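Grolirance rewrites its planner around the things it cannot see

By Shiela Yap

The disassembly cell at Skesthorpe takes in retired desktop computers and is meant to reduce them to sorted parts. The arm and gripper were settled early. Most of the engineering since has gone into software, and most of that into a planning layer called Moura.

Moura replaces a fixed sequence. The first version held a script for each chassis model, with every motion taught in advance. By May the library held 183 scripts, and maintaining them took more hours than writing them had.

"A script assumes the last owner never swapped a bracket," says Arnel Salazar, who leads controls at Grolirance. "We were patching exceptions all day."

The replacement works from a part graph. Perception proposes nodes (power supply, bracket, screw, connector) and the relations between them, each with a confidence. The planner picks the action that removes the most uncertainty for the least travel, executes it, and asks for a new graph.

The wrist camera supplies the close-range view. Bare metal is its main difficulty. Glare can erase a ribbed surface on one side of an image and leave it crisp on the other, and a depth estimate across that boundary is worth very little.

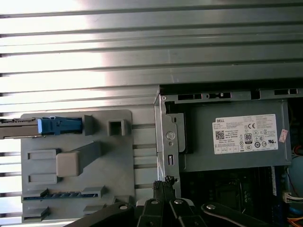 6 min read

Labels are easier. The white specification label on a Dell power supply, with its bold lettering and QR code, gives the localizer a flat, high-contrast patch next to plain gray metal. Angeliki Stefanou, who wrote the perception stack, uses labels as anchors when one is visible and falls back to folded edges and screw heads when it is not.

Coloured plastic gets its own detector. A blue latch or a beige pull tab segments cleanly by hue, so those classes run first and constrain the search for gray parts nearby. Gray plastic on gray metal remains the weakest class in the set.

Wires are treated as keep-out volumes. Moura inflates each detected bundle and refuses any path that crosses it, even where a human operator would push through. Rodel Calimlim tested a softer cost in simulation over 3000 episodes and went back to the hard limit.

Control runs below all of this at 100 Hz, with a force ceiling the planner can lower but not raise. When contact arrives early, the controller stops and returns the pose as a new observation.

The open problem is recovery. If a graph changes too much between two actions, Moura discards it and starts over, which costs time. Gunhild Ketilsson is building a replay tool, Fletau, that steps through logged graphs and marks the node where the two versions diverged. It reads the existing log format and needs no changes on the cell.

Last updated: May

Related
Calibrating a wrist camera without a target
Force limits and where to put them
What belongs in a robot log
Simulating cables: three solvers compared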